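Coat Racks and Hangers: the Gallery

I have been told for years that a standing coat rack tidies up a room. I don't buy it. In my experience it moves the heap from the back of the chair to a pole in the corner, where everyone can see it. Still, readers of these pages keep asking for furniture, so I gave in and spent part of August looking at racks and hangers with my usual bad attitude.

The Stokon catalog lists 578 items under "entry and hallway," and I would guess half of them are hooks. Gosselin sells a rack it calls a "valet tree," a lot of name for a pole with feet. I asked what it weighs and was sent a brochure about oak forests.

Wood looks better than chrome tube, I'll grant that much. Whether it stands up better with a wet winter coat on one side is another matter, and the makers go quiet when you bring it up. Splayed feet help. They also catch your toes.

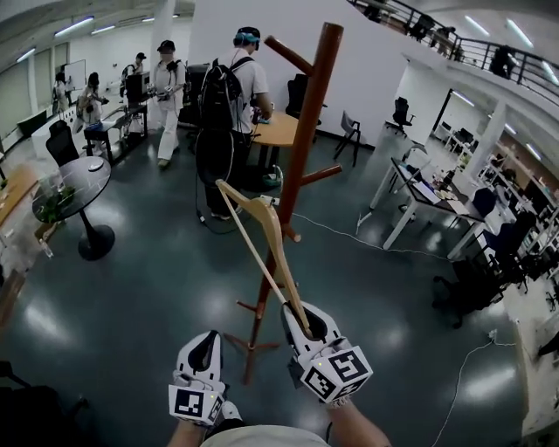

Hangers are the other half of the problem. Ornus says its bar is "slip resistant," and maybe it is, for the first month. A plain wooden hanger with a straight bar does the job for trousers and costs less. My one complaint is the hook, as plenty of them are too narrow to go over a fat peg – try it in the store before you pay for a set of 7.

Clikden claims its pegs hold four heavy coats each. I have not tested this and would like to meet whoever did.

More racks will go up when I find one worth arguing about. There were 223 comments under the shoe bench gallery, most of them telling me I was wrong, so go ahead.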